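4.2 Clearing and marking out the table top

The Orkarham table is untreated pine. Knots and open grain take up liquid quickly, so protect the surface before first use.

1. Remove all items from the table top and wipe along the grain with a dry cloth.
2. Apply Vikley wax thinly. Leave for 16 hours.
3. Place one cork coaster under each mug or cup. Stack spare coasters at the back, clear of the working area.
4. Set heavier items, such as a globe on a stand, at the rear below or beside the raised shelf. 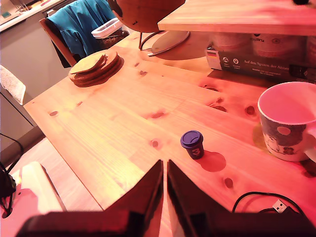 Fig. 8 – Table top in use, with coasters stacked and USB cable at lower right.

5. Route cables flat. Unplugged connectors must not be left under mugs or other heavy items.

Note: Boxes kept under the shelf should slide out freely. Leave a gap of 30 mm above the tallest box.

CAUTION: Do not put hot mugs directly on the wood – ring marks can be removed only by sanding (grit 200) and waxing again.

Lidded cups may stand on bare wood when cold.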